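The Little Blue Lamp Gets Its Own Post
Posted in: Home, Small Joys
Filed under: lamps, desks, cords, blue things
14 comments

I've been promising a lamp post (ha) for weeks, and a few of you have written to ask whether I ever settled on one after my long complaint about the ceiling light in January. I did! It's blue, it bends, and I'm far too fond of it for something you switch on and off. So pour yourself a coffee, because I have a lot to say about a desk lamp. 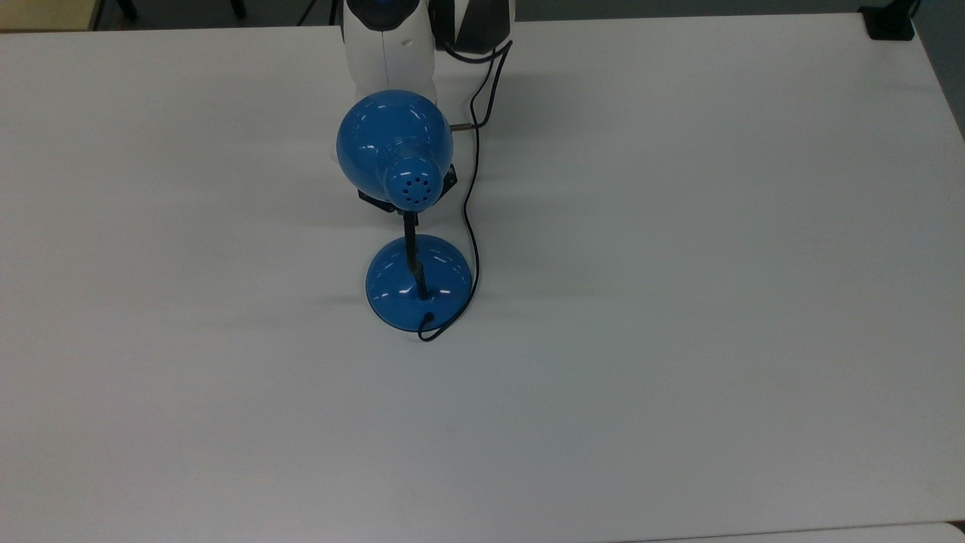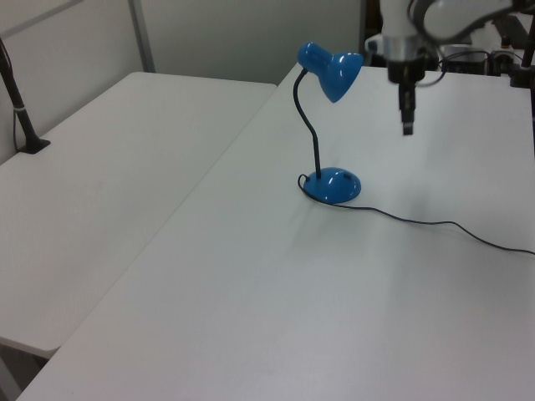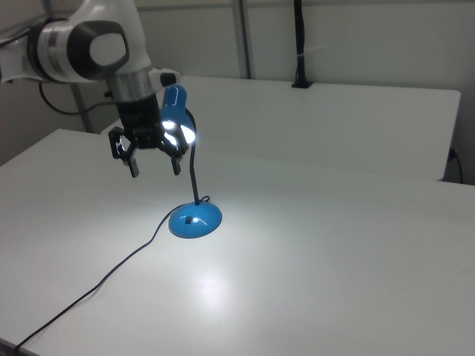 The blue lamp on its white table. It's lit in the last one, with that lovely oval of light on the tabletop.

Let's start with the color. I wanted a real blue. Cobalt, the blue of an enamel coffee pot, a blue you notice from the doorway. Every lamp I looked at in the fall was white, black or "warm brass," and I have nothing against any of those, but I spend my evenings at a pale desk under a pale wall and I was craving something with a bit of nerve. This one is glossy all over the shade and the base, so it picks up little white highlights wherever the light lands. On a white table it looks like a piece of hard candy somebody left out.

The shape is old-fashioned in a way I enjoy. Round domed base, thin black gooseneck coming up out of it, and then the shade on the end, sort of halfway between a dome and a cone depending on where you're sitting. I walked all the way around mine the first night like I was buying a horse. From behind, there's a short little cap at the neck of the shade with a ring of small round holes in it, and it looks like the front of a tiny speaker. I love that the back of the thing got some attention too! Most lamps have a very dull back, and if your desk faces into the room, the back is what everybody else gets to look at.

I should say how I came to it. The shop is called Flateno, down in Tornport, two doors along from the place that used to sell fish tanks. It's mostly secondhand furniture with one long shelf of lighting at the rear, and the owner lets you plug things in and try them, for as long as you want, which I took full advantage of. I'd gone in on a Thursday for a drawer knob. (I still don't have the drawer knob.) My friend Paraschiva Sima was with me and she spotted the blue from across the store and just pointed. She has a yellow reading lamp that she's carried through four apartments, so I trust her on this subject completely.

Now, the bending. I had a gooseneck lamp as a student and it drooped. You'd set it where you wanted it, start reading, and by the end of the chapter it would be nodding at your elbow. So I was suspicious of this one, and for the first week I kept checking on it. It has stayed put every single time. I can pull it down low for sewing on a button, or push it up and swing the shade out to the side when I want the light on my papers and out of my eyes. The arm is thin enough that it doesn't block anything on the desk behind it, and I like the look of that skinny black line with the fat blue shade on the end of it.

The switch is small and dark and it's on the base, and this pleases me more than I can properly explain. My last lamp had its switch on the cord, halfway down behind the desk, and I spent two winters feeling around for it on the floor like I'd lost an earring. With this one I reach out, press, done.

And then the light itself. When it's pointed down it makes one bright pool on the tabletop that fades off softly to gray at the edges, and everything outside of it sort of goes quiet. I'd been working under an overhead fixture for so long that I'd forgotten how nice it is to have the light exactly where your hands are. I wrote 727 words of a letter to my aunt the first evening, by hand, and only stopped when my wrist gave out. I've also been doing the 400-piece lighthouse puzzle that Welulano brought out this winter (the sky is brutal, consider yourselves warned) and it's so much easier to tell one gray-blue piece from another with the lamp pulled down close.

A few practical notes, for those of you who asked.

The cord is thin and black, and on a white surface you do see it. I tried taping mine down in a straight line and it looked fussy, so the tape came off again the same day. These days it runs off in whatever wavy line it likes. If it really bothers you, send it off the back of the table and down a leg.

Gloss shows fingerprints. It just does. I keep a soft cloth in the top drawer and give the shade a wipe when it's switched off and cool, and the base gets one too while I'm there. Mine spends a lot of time being admired, so it needs it fairly often.

Give it a clear surface. I had mine wedged between a pencil cup and a stack of magazines at first, and it looked like clutter, which seemed a shame for such a cheerful thing. I moved everything else to the shelf and it was transformed. A plain white table is just about perfect for it - the blue gets to do all the talking.

Check your bulb before you buy a spare! I came home with the wrong size and had to go all the way back to Tornport, and of course I looked through the lighting shelf again while I was there. There was a green one. I was very strong.

Paraschiva thinks I should get a second for the bedroom, and I've been measuring the nightstand, so you can guess where that's heading. It's a narrow little table and my book pile takes up most of it, but the base on this lamp is round and fairly modest, and books can always go on the floor.

Next week I want to get back to the pantry shelves, and I still owe you the recipe for the Tse noodles from the potluck (I haven't forgotten, Mrs. Tse is writing out the sauce for me). In the meantime, tell me about your lamps! I want to hear about the ugly ones too, especially if you've had them forever and would never give them up.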